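# In praise of the basket by the back door

Every January the same advice comes round again, and every January I read it with a cup of tea and a mild sense of being told off. Empty every cupboard on to the floor. Hold each thing up and ask it a question. Buy a matching set of containers and decant your whole life into them. I have tried most of this over the years, and what I have come to believe, after a good deal of mess, is that the humble open basket does more for a household than any of the clever systems, and that we ought to stop being embarrassed about it.

I should say where I am coming from. We live on the edge of Stirkville in a house with one narrow larder and a great many people passing through it, and what passes through the larder, more than flour or rice or anything sensible, is fizzy drinks. Cans get everywhere. They roll behind the potatoes. They turn up singly in the airing cupboard. Last winter I decided I had had enough and went off to Plulteck, the big homeware place on the ring road, and came back with one of those racks from Skotwood that are meant to keep your cans in line, with the lanes and the little pusher that brings the next one forward as you take the first.

I was so pleased with it! I set it up on the middle shelf and filled it, every label facing out, and for a fortnight I kept opening the larder door just to have a look. And I will be fair to it, because in the right spot it does its job beautifully. If you drink one sort of thing, in one size of can, and you are the only person who ever puts the shopping away, then by all means have a rack.

But a house is not run by the person who set up the shelf. It is run by whoever gets home first with the bags, and that person is tired and has their coat on. My family would not thread cans into lanes. They put them on top of the rack, or beside it, or (my favourite) stood them in front of it so that the pusher had nowhere to push. I used to go round behind them putting it right, sighing loudly enough to be heard, and one evening it struck me that I was working for the rack.

So down it came, and in its place went a plain plastic basket, the sort with holes in the sides and somewhere to get your fingers in at the front. We have 2 of them now, one for the cans and one for whatever is left over. You can lift the thing down with one hand, see what is in it through the sides, drop a can in from a height if you must, and carry the whole lot out to the garden when people come. When it looks low, somebody writes drinks on the list. I have never had to explain it to a visitor, and I can't say that of the rack, or of the spice drawer, come to that.

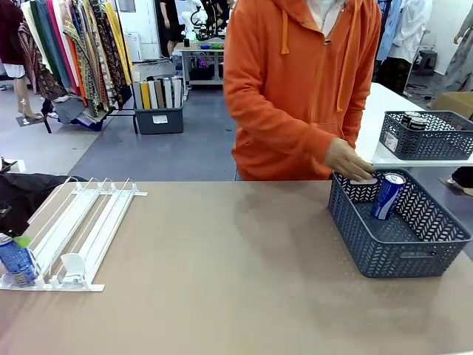

I do know what the other side will say, as I have a shelf of their books. Þrastardóttir, whose newsletter I read faithfully and disagree with about half the time, holds that a basket only hides the muddle, and that sooner or later you will find something dreadful at the bottom. Well, yes. I have found things at the bottom. But a basket of cans is shallow and full of holes, and there is a limit to how much of a secret it can keep. It takes a minute to tip out and wipe round, and I would much sooner do that now and then than straighten a row of cans every evening of my life.

There is the money as well. You could easily spend more on containers than on the things that go inside them, and I very nearly have. A basket can move house with you and turn into something else when you get there. Ours held bath toys before it held anything fizzy, and I dare say it will end up in the shed with the seed packets – still perfectly good, only a bit faded.

The rack is on the landing at the moment, waiting to go to my sister, who drinks tonic water and lives alone. I think they will be very happy together.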